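How to sort a junk drawer's worth of small stuff into a divider box

Posted Thursday, May 6, 2021 in Desk & Drawers

Quick one today. Push pins, paper clips, binder clips, rubber bands, those little brass fasteners. Mine lived in a coffee mug for years and I stabbed myself weekly. Took 17 minutes to fix, start to finish.

What you need
A shallow plastic box with dividers and a lid that latches
A clear table, light colored if you have one – tiny things show up better
A bowl for trash
Masking tape and a pen

Step 1. Dump everything out. All of it. Don't sort in the drawer, you'll just stir it.

Step 2. Toss the junk. Bent pins, rusty clips, dried out rubber bands, the mystery screw. Into the bowl.

Step 3. Make piles by kind first. Color can wait. I ended up with eight piles, and two of those were so small I put them together.

Step 4. Open the box all the way and lay the lid flat behind it. If the lid stands up it will flop shut on your hand halfway thru.

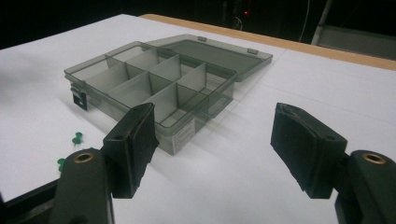
Step 5. Biggest pile gets the biggest cell. Obvious, but I did it backward the first time and had to redo the whole thing. Long skinny stuff goes in the rectangles, pins and tacks in the little squares.

Step 6. Pins go in a few at a time. Pinch the head, not the point. If you pour them they bounce, and then you find one later with your foot.

Step 7. Stop filling a bit below the top of the dividers. Overfull cells spill into the next one when you close the lid and then you're sorting agian.

Step 8. Check the table and floor for strays. Close lid, press the latch till it clicks. Tilt it gently – if stuff slides between cells, take some out.

Step 9. Tape on the lid, write what's inside. Done.

Extras: I had nearly 300 paper clips. No one needs that. Kept a handful, rest went in a zip bag in the closet.

Next up: charging cords. Same idea, bigger box.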